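Keeping the grippers honest

Sunday, February 9, 2020

Two grippers, one pair of black jeans, one bed. That's the Hernwood bench, more or less. The rest of the outfit is laptops and tea.

Inger Hviid looks after the hand units. Squeeze the handle, the linkage closes, the fingers pinch, the recording goes off to teach an arm at Gikholm how to fold. Simple on paper. But denim is heavy and slippery at the seams and it finds every bit of slop in a joint, so pants are what she tests with. Shirts forgive you.

Waistband first. Always the waistband.

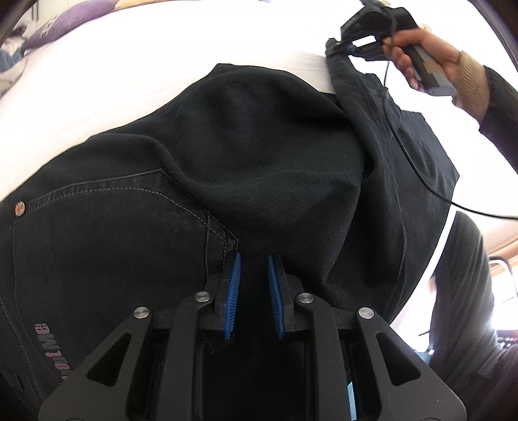

Pins and play

Four round pins across the front. Push each one with a thumb, rock the arm, listen. A click means wear. Hviid's log has 328 sessions on the current set of arms and she has swapped pins in April and then again, sooner than she'd of liked. No oil, ever. Oil gets on the cloth, cloth gets on the pads, pads slip.

Then the pads. Blue, ribbed, cheap. Old toothbrush and warm water for the lint, dry them overnight. The first batch came from Tultano and lasted 287 sessions before the ribs rounded off at the tips. Second batch is softer, grips better, wears faster. She has'nt decided.

Last is the hang test. One unit up top on the waistband, the other takes the fabric lower down, pull gently, hold. If the lower pads creep, the set goes back on the desk and the rack gets cleaned out tooth by tooth.

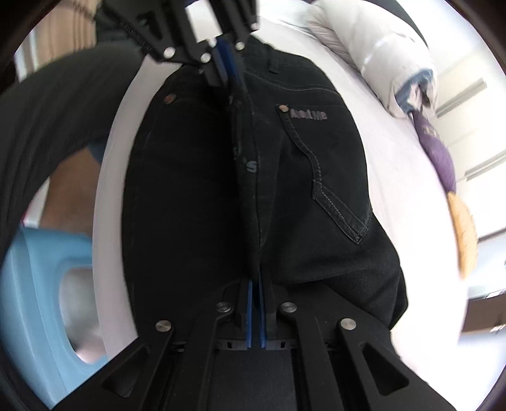 Faisal Tanoli thinks the hang test is overrated: it loads the pads in one direction, he argues, and most of the trouble he gets is sideways twist when a leg is laid over. He would sooner do ten dull folds and check the pads after.

Fair point, and Hviid does folds too. Fold, open, clear the fingers, look at the edge. Did the pads drag the hem when they let go? A sticky release is the fault she hates most. It hides. The pinch feels fine, the numbers look fine, and the arm learns to tug a finished fold crooked. 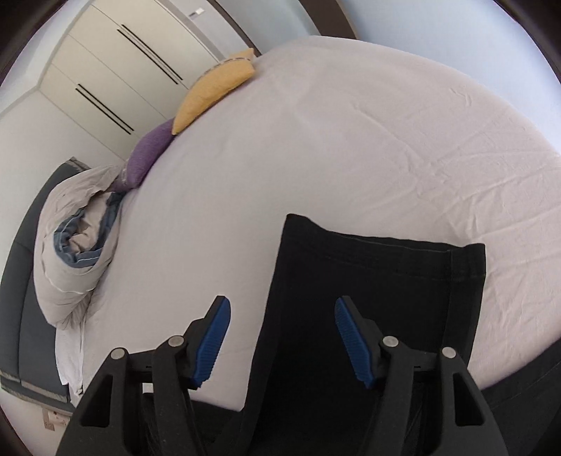
The cure is usually at the rack. Fluff packs in between the teeth and the fingers stop a hair short of fully open. Wooden pick, two minutes, re-zero the width, go again. She writes the new zero on masking tape. Session 451 is penciled in as the next full strip-down, if the arms last that long. Spare pins are in the tea tin.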